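Two-finger grippers on the food table: a few pictures
By Igor Duda
20 March 2018

I've spent far too many evenings swapping fingertips, so I thought I'd put something up for the people who keep asking how the Dirdale fingers compare with the old Cuadros pads.

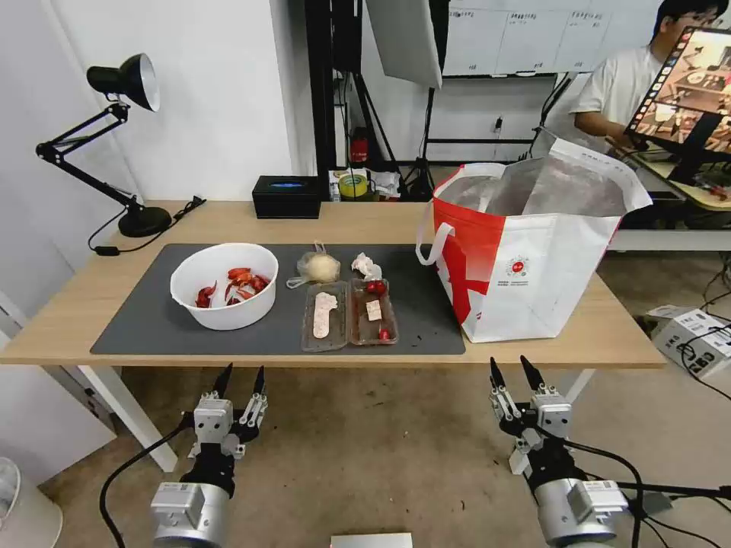

Marta reckons I'm wasting my time with pointed tips and should have gone straight to suction for anything flat. She may well be right about the trays! But suction and a bowl of crayfish don't mix, and I wanted one set of fingers that could have a go at everything on the mat.

The black pointed tips, then, one pair per arm. I've got them opening only a little at rest, which keeps the approach narrow when I'm reaching between two things that sit close together (the two clear trays side by side are a good test of that).

Crayfish are my favourite test going. All those claws and curled shells! The Cuadros pads used to come up with three at once or none at all. With the points I get hold of a single one far more often, though I still have to slow the close right down, and the Stostero controller needed a lot of fiddling before it would let me.

The little tied bag is the other one I'd recommend to anybody comparing fingers. Go for the loop and you need good aim; go for the middle and you need a gentle squeeze. I'm still undecided, and so is my code.

As for the big insulated tote, I'm treating it as the place where things end up. The handle is a job for later, probably September, when I've got the wrist cable routed somewhere it can't snag.

Over 700 grasps logged so far, and I want another 30 on the pink slab before I write up any numbers. Someone asked if I'd try the same fingers on a Kuka. I'd love to, if I can get time on one.

1,483 views | 2 comments
Contact Igor | Back to top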